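4.2 Entering box office returns

Use this section to add a film's daily takings to Graltico after the last screening.

1. Log in and choose Returns, then New.
2. Pick the title and the screen number.
3. Type the number of tickets sold. The limit is 200 per showing.
4. Enter the gross in whole pounds.
5. Press Save. The entry is marked Draft.

Note: Complimentary tickets go in the separate Guests field.
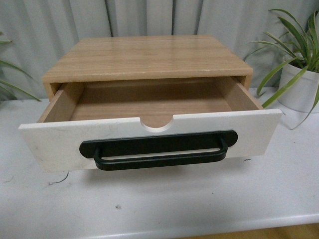 6. Check the draft against the till report and press Submit. Returns for the weekend close on Wednesday at 18:00.

Caution: A submitted return cannot be edited. To correct one, send a change request to the distributor from the Erkent tab and wait for the status to go back to Draft.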